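Prototype shop walk-round, October, with my comments

1. Resin store. Lids on, tray clean. Bottle 106 had no opening date, so I wrote one on (please do this yourselves!).

2. Housings from the Zosel job. Burrs trimmed before anyone handles them? Mostly yes, I found one sharp corner.

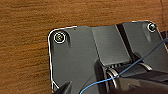

Barrientos asked whether gloves count for trimming as well, and yes, they do, the cut-proof ones.

3. Vacuum casting oven. Door seal fine, guard fine. I'd still like the mitts hung closer.

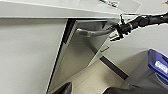 Checked and written up by Abdul-Rahman Opoku, Wenia small series

4. Sanding bench. Extractor pulls well, but the bag's nearly full again – 6 masks left in the box, so I've ordered more. 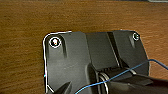 5. Way out and break area. Route clear, extinguisher tag in date, and the Gromotau crates have finally gone! 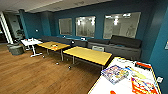

Lounge, teal wall and windows

Next round: bring the long ladder.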